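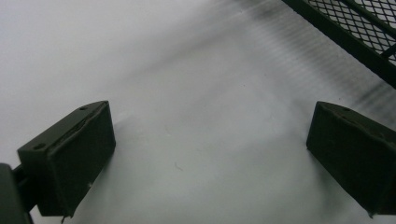 Project report – handheld gripper, group 3
Sorin Dobre, Sebastian Filip

What we set out to do

Build a gripper you hold in your hand, record yourself moving small stuff with it, then train the arm in the lab to copy. Class gave us the arm (the old Zoltach) and one camera. Everything else we had to make or borrow. Budget was 50 dollars and we spent most of it on screws and filament.

Fingertips

Four versions. First ones were rounded and things rolled out sideways. Second ones too long, they bent. Third was OK but the holes were in the wrong place for the bracket, so back to the printer. Fourth is the wedge shape, dark green because that was the spool left over. Screw holes on the top face so you can swap a tip without taking the whole hand apart. Flat inside face. We wanted to add rubber pads but ran out of time – maybe next semester.

One thing we would change: the dark color. Fine on a white table, bad on the black mat, our tracking script kept losing the left finger. Sebastian fixed it by raising the exposure but then the white table washed out. We went with the white table for everything.

Recording

All recording done in February, mostly after 6 pm when the lab was free. Task was pick up a small part and drop it in the mesh tray. We named the parts set Bunex, dont ask. 69 demos total, 20 of them thrown out becuase the camera cable came loose or the hand was moving too fast and the frames smeared. So 49 good ones. Other groups had more but ours are pretty clean.

Tip for whoever does this next year: start every demo with the fingers wide open. We didn't at first and the script got confused about what "closed" meant. Had to relabel by hand, took a whole evening.

Training

Used the small network from the class notes, no changes except image size. First run was garbage – the arm went to the same spot every time no matter where the part was. Camera was mounted 2 cm off compared to the handheld one. Moved it, retrained, much better.

Results

Final test was 20 tries. 13 picks, 11 of those made it to the tray. Misses were mostly thin washers lying flat, fingers just push them around. Taller parts almost always fine.

Still to do

Rubber pads. Better cable clip. Write down the bracket size somewhere that is not Sorin's phone. Code and print files are in the Gebru folder on the class drive, use the v4 ones only, v3 has the bad holes.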